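**Ticket:** HX-700
**Product:** Harnix Counter Pack (trial license), Harnix runtime
**Customer:** Widstead
**Opened by:** Ayman Erraji
**Assigned:** Llinos Gape, then Raed Khoury
**Severity:** 3, raised to 2
**Status:** Closed, workaround supplied, asset fix scheduled

## Original report (Ayman Erraji)

We are evaluating the Counter Pack against two other packages before the December renewal. Scene is the marble counter with plate, fruit, carton and canister. Two-arm robot. Task is to pick the lemon off the plate with the right arm while the left arm holds a parked pose over the counter.

The right finger won't go down into the plate. It descends normally until it is above the rim, then stops. Commanded position keeps going down, measured position doesn't. Joint torque climbs until the controller clips it. If the operator backs off quickly, the lemon jumps. Sometimes it leaves the plate.

Same approach on bare marble next to the plate: no problem. Same approach on top of the carton: no problem.

Reproduces on every reset. Log attached, `widstead_plate_a.log`. The first contact event is at step 354.

Expected: fingertip reaches the inner surface of the plate.
Observed: fingertip stops at rim height.

We did not change any asset in the pack. The gripper model is ours, exported through the Meinecke converter.

## Reply 1 (Llinos Gape)

Thanks for the log. Before I open the scene, please confirm:

- Runtime build string from the first line of the console output
- Whether `contact_margin` is set anywhere in your robot file
- Whether the finger collision shape is a mesh or a primitive
- Solver preset (fast / default / strict)

Please also run the stock Harnix gripper against the same plate and send that log. If the stock gripper reaches the plate surface, the problem is in the converted model. We have had a few tickets where the Meinecke converter wrote the finger mesh in the wrong unit and the collision shape came out larger than the visual one.

## Reply 2 (Ayman Erraji)

Build string is in the attached text file. It is the current trial build.

`contact_margin` was set to 12 in the robot file. The converter put it there. I don't know what unit that is supposed to be. I removed the line and the finger still stops, maybe slightly lower.

Finger collision shape is a mesh. Solver is default. I also tried strict. On strict the finger stops in the same place and the lemon jumps less.

Stock gripper: same result. Log attached, `widstead_plate_stock.log`.

## Reply 3 (Llinos Gape)

The margin value is in millimeters and should be removed permanently. It is a separate fault and would have caused trouble on the carton eventually. I've written it up for the converter page.

Stock gripper log confirms the fault is on our side or in the scene. I can reproduce with a clean install:

1. Load counter scene, default layout.
2. Jog right arm to a point above the plate center.
3. Descend in small steps with the gripper closed.
4. Contact is reported against `plate_round` before the tip passes the rim plane.

Passing to Raed for the asset side. Severity raised to 2.

## Internal note (Raed Khoury, shared with customer on request)

Opened `plate_round` with collision display on. Visual mesh is a proper dish with a rim and a sunken middle. Collision shape is a single convex hull. A hull of a dish is a puck with a flat lid at rim height. The finger is resting on the lid.

Checked why the fruit doesn't appear to float. The layout file places fruit with a vertical render offset, so the lemon is drawn lower than its physics body. The body sits on the lid and the picture sits in the dish. I do not like this. It explains the jump on release: the finger looks clear of the lemon but is already pushing against the body above it.

History of the file: the plate was meant to ship with a decomposed collision shape (several convex pieces, ring plus floor). The decomposed version exists in the source folder. The build script picked the hull because the decomposed file has a different suffix. The bowls in the same pack use the right suffix and are fine. Only the plates are affected.

## Reply 4 (Raed Khoury)

Root cause found. The plate in the Counter Pack has a hull collision shape in place of the decomposed one, and the fruit in the default layout carries a render offset which hides it.

Workaround, to be applied in this order:

1. Close the runtime. It caches collision shapes and a scene reload won't clear them.
2. Unpack the attached `plate_round_fix.zip` over the pack's `assets/tableware` directory. Two files are replaced.
3. In the layout file, find every entry with `render_dz` and set it to zero. In the default layout this applies to both fruits.
4. Delete the `cache/collision` directory.
5. Start the runtime, load the scene, let it settle before enabling the arms.

If step 3 is skipped the fruit will be drawn sunk into the plate. If step 4 is skipped nothing will change and it will look as if the fix failed.

Please don't use the `--exact-mesh` flag as an alternative. It would let the finger in, but triangle mesh against triangle mesh is unstable in this build with thin shapes and your tapered finger counts as thin.

## Reply 5 (Ayman Erraji)

Applied. Finger now goes below rim height.

Two follow-ups.

a) The lemon rolls after loading. It starts near the edge of the dark center and drifts toward the middle before it comes to rest. Previously it stayed where the layout put it.

b) Our left arm sags during the settling period. Parked pose is hand upright, palm forward. After settling it is visibly lower than commanded. It recovers when the arms are enabled.

Neither stops the evaluation, but (a) changes the starting state between resets and Fadwa needs fixed starts for the comparison.

## Reply 6 (Raed Khoury)

a) The old lid was flat, so nothing rolled. The new floor has the real slope. Rolling friction on the lemon was left at zero since it had never mattered. Set `roll_friction` on both fruit entries to the values in the attached layout file. For fixed starts, save the settled state once and reset to that:

```
harnix scene settle --steps 700 --save settled.state
harnix scene run --from settled.state
```

Resets from a saved state are bit-identical on the same machine. Across machines with different graphics drivers the physics still matches, but the rendered frames can differ slightly in shading.

b) Expected with arms disabled. Gravity compensation is off until enable. Add `hold_on_settle: true` under the left arm in your robot file. Add it on the right as well if you park that one.

## Reply 7 (Fadwa Benkirane, Widstead)

I'm taking over the test side from Ayman for the remainder of the trial.

Ran 157 resets from the saved state overnight with the scripted approach, starting at 6:40 p.m. Results:

| Check | Before fix | After fix |
|---|---|---|
| Tip passes rim plane | never | every reset |
| Controller torque clip | every reset | none |
| Lemon displaced before grasp closes | frequent | none |
| Left arm pose held through settle | not tested | every reset |
| Start state identical | not tested | every reset |

"Frequent" is Ayman's word. We did not log it before the fix, so please don't quote it as a measurement.

For the review I also need to know whether other assets in the pack are affected by the same build error. We had planned to use the carton and the canister as obstacles. If the carton has a hull shape that is fine, it's a closed box. The canister I'm less sure about.

## Reply 8 (Raed Khoury)

Went through the whole tableware and container set. Affected: plates only, all sizes. Carton uses a box primitive. Canister uses a cylinder primitive plus a short one for the base. There is a small mismatch at the rounded part of the base where the primitive is wider than the visual. A fingertip sliding along the counter will touch it slightly early. Not planned for correction in this release. If you need it tight, tell me and I'll send a mesh version.

## Reply 9 (Fadwa Benkirane)

Not needed for us, the arm passes the canister at a distance. Please put it in the release notes.

One complaint for the record. The render offset cost us more time than the hull did. We spent most of the first session tuning the finger model because the visuals said there was clearance. A wrong collision shape is easy to find if the fruit floats. I have asked for a collision overlay to be on by default in trial builds. Our written review will mention this.

Regarding the trial period: Magnus Drummond at Trondero handles our license. He has agreed to extend it by the time this ticket was open.

## Closing note (Llinos Gape)

- Build script corrected to fail on missing decomposed shapes. No silent fallback to hull.
- `render_dz` deprecated. Loader prints a warning if it is non-zero.
- Converter page updated regarding `contact_margin`.
- Canister base mismatch added to known issues.
- Overlay default: passed on as a feature request, no commitment.

Customer confirms closure. Reference capture from the patched scene is attached. If a later build brings the fault back, reopen under this number and include the console output from load through first contact.

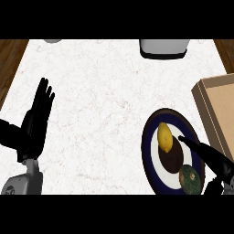
*Attachment: counter scene render, patched plate. Right fingertip inside the white ring, between the lemon and the green fruit; left hand upright over bare marble.*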